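# Lining up gripper width with your video timestamps

Updated 6/30/22, with a correction to step 3 from Eimear Gallagher (thank you, Eimear!)

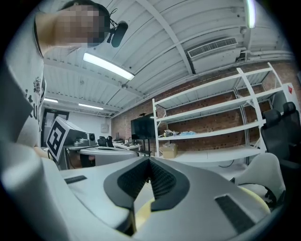 If you've ever played back a demonstration and watched the fingers close a moment before they reach the cup, you already know why I wanted to write this one up. The video and the finger width come from two different clocks, and unless you bring them together before training, your policy will learn to grab at thin air. It's a fiddly job the first time, but once you've got the scripts set up it takes no longer than making a pot of tea.

I'll be using Gosteo, our little alignment tool, and a session folder called `park` that Dolores Sorensen recorded for us to practise on. Your own folder will do just as well, as long as it has one video and one width log in it.

## Before you start

Make a copy of the session folder and work on the copy. I say this as someone who once wrote over a whole morning of recordings (a bad day, and I still think about it). Then check that both files open:

```
gosteo check ./park
```

You should get a frame count and a row count. They won't match, and they aren't meant to, so please don't go trimming rows to make them agree. For the `park` session I get 427 frames and 478 rows.

## Step 1: Find a landmark in the video

You need a moment that shows up clearly in both files, and the best one is a full close of the fingers. Dolores always opens and closes the gripper twice before she starts on the task proper, and I'd gently encourage you to pick up the same habit.

Step through the video slowly and write down the frame where the two fingers first touch. If you can't decide between neighbouring frames, take the earlier one, and do the same every time.

## Step 2: Find the same moment in the width log

Plot the log:

```
gosteo plot ./park --column width
```

The two closes will look like a pair of narrow valleys near the left-hand side. Go to the first valley and look for the row where the line stops falling and goes flat. It's tempting to pick the very lowest value, but soft fingertips carry on squashing after they've met, so the lowest point usually comes a little late.

## Step 3: Work out the offset

Now hand both numbers over:

```
gosteo offset ./park --frame FRAME --row ROW
```

The tool looks up the timestamp for each and writes the difference into `offset.json`. An earlier version of this page told you to subtract the row number from the frame number yourself, and that was simply wrong — the two files run at different rates, so the sum means nothing. If you followed the old instructions, delete your `offset.json` and run this step again.

## Step 4: Resample and look

```
gosteo align ./park --out ./park_aligned
gosteo view ./park_aligned
```

The viewer draws the width as a bar beside the video. Play the second close at quarter speed and watch the bar reach the bottom as the fingers meet. I'm happy with an error of up to 2 frames. Anything worse and I go back to step 1, where I've nearly always misread the frame number.

Do have a look at the end of the recording as well. If the start is spot on and the end has wandered, you've got drift, and a single offset can't mend that. Pick a second close near the end, then run:

```
gosteo offset ./park --frame FRAME --row ROW --append
```

With two landmarks in the file, `align` will stretch the log between them.

## Step 5: Pass it on to training

Our Truleo loader reads the aligned folder as it stands. If you're on Solura, add `--flat` to the align command, as it expects everything in one directory and will grumble about a missing file otherwise.

Keep `offset.json` with the session. When you come back to the data in a few months — and you will — it's lovely to find it sitting there.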